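Atero's Toy and Tidy Tables Are Back, and I Went for the Bins

Sat 13 April

If you walked past the Atero cafe this morning and wondered why so many people were carrying fabric bins through the door, that would be the toy and tidy swap, back for its second run after the first one in November. I went in at opening time with two bags from my daughter's closet and a firm promise to my husband that I would come home with less than I took. (I came home with a bin. It folds flat, so I'm calling it even.)

For anyone who missed the fall one, you bring toys, soft things and storage you're done with, you sort them at one of the white tables by the counter, and whatever you don't take home gets passed on through the Metwally thrift shop on the corner. There's no charge to come in and no limit on what you take, though they'd like you to keep it to what you can carry in one trip. The cafe counter stays open the whole time, and I can report that the cinnamon rolls were gone well before lunch.

Ottmar Thiele, who runs the swap and also does most of the lifting, told me the November one took in 368 pieces and that he'd hoped for up to 400 this time. He was still writing things down in his notebook when I left, so I don't have the new number for you. "Stuffed animals are the hard part," he said. "Everybody brings them and then everybody stands there saying goodbye." Guilty! I had a giraffe in my hand for a good ten minutes.

What I liked best this year was the sorting. Last time it was one long heap and you had to dig for anything on the bottom, and I lost an earring in there that I still think about. This time Ottmar had asked people to bring small open bins and work from those. Soft toys go in one, little hard things like blocks and cars go in another, and anything with a missing piece waits in a third until the end in case the piece shows up. A puzzle got its last corner back that way while I was there and the whole table clapped. I've done puzzles with no corner for years and never thought to ask around.

The money side is small but worth a mention. There was a jar on the counter for the Gollix playroom, which is the little room behind the library that has needed new shelves since before my daughter was born. Shelves, brackets and paint come to $3,388, and the jar plus the bake table at the November swap put the first dent in it. Brasudico, the hardware store on Mill Street, has said it will cut the boards for free once the rest is raised, and I saw their flyer taped up by the door with a drawing of the shelves on it. Low ones along the window, tall ones at the back, and a bench with room underneath for bins. I have opinions about the bench (too deep, you'll lose things back there) and I've already shared them with anyone who would listen.

I stayed longer than I meant to, partly for the coffee and partly to talk a little boy's grandmother out of giving me a xylophone. We compared notes on what comes back from the dead in a toy closet. With her it's plastic food, with me it's doll shoes, always the left one.

From the tables by the counter: 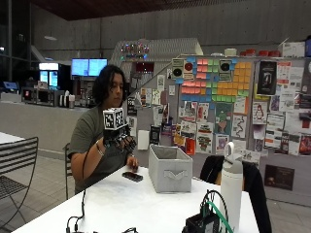
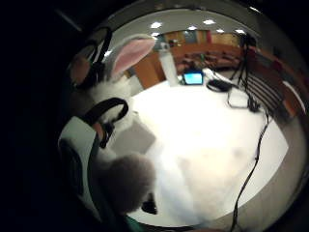
My own closet is where I'm headed next, and I'm going to try the bin method on it before I lose my nerve. The trouble at home has always been the plush, which will fill any space you give it and then ask for more. I'm starting with a light-gray fabric one with an open top and a flap on the front, same as the one on the table beside the phone, and the rule is that whatever doesn't fit goes to the next swap. Rabbits are going to be the sticking point. We have several, and one look at that white bunny with the pink inside its ear and I knew I'd never be strict about them. My daughter says rabbits shouldn't count toward the bin at all, and she may win that one.

The next swap doesn't have a date yet. Ottmar wants to do it before school starts again and is hoping for a bigger room, or at least more tables. If you have open-top bins you can lend, leave them with the cafe counter with your name on a piece of tape. He's looking for 70 of them. Clean, please, and empty, and he asked me to say that twice after what somebody left in one last time. Leftover toys can go straight to Metwally during shop hours, side door, ring the bell and give them a minute.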